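Buzz in a small tube amp that stops when I touch the strings 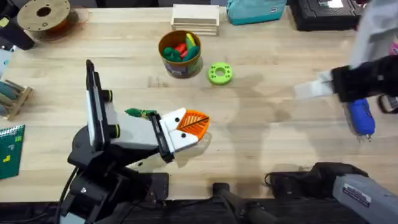
The bench, late afternoon.

I bought a used Trastberg combo in August and it buzzes like a fridge with a grudge. If I put a hand on the strings, it goes quiet. If I take my hand off to play, which was the plan, it starts again. Guitar is a Dromden with single coils, cable is 30 feet, and the amp shares an outlet with a dimmer lamp. Do I need new tubes? The shop quoted me $700 for "a full going-over" and I would like to eat this month.

-- posted by flatwound_fred

henriquez_tone
Don't buy tubes yet. Buzz that drops when you touch the strings usually comes in through the guitar, and you're acting as the shield. Turn the guitar volume to zero. If the amp goes quiet, leave the amp alone. Then kill the dimmer, which is my main suspect, and try a 10-foot cable. If it still buzzes, have someone line the control cavity with copper tape and check the grounds in there. I paid $50 for that at Henríquez Guitars and it took them 2 days, most of it spent finding the screw they dropped. And please don't open the amp yourself. The capacitors can hold a charge after it's unplugged.

Ondero_owner
get an ondero, mine never buzzes. also never turns on but thats a fuse i think

flatwound_fred
It was mostly the dimmer. I've had that lamp longer than the guitar. There's still a little hiss with the gain up, but I can live with it -- the neighbors have lived with worse. Copper tape is next.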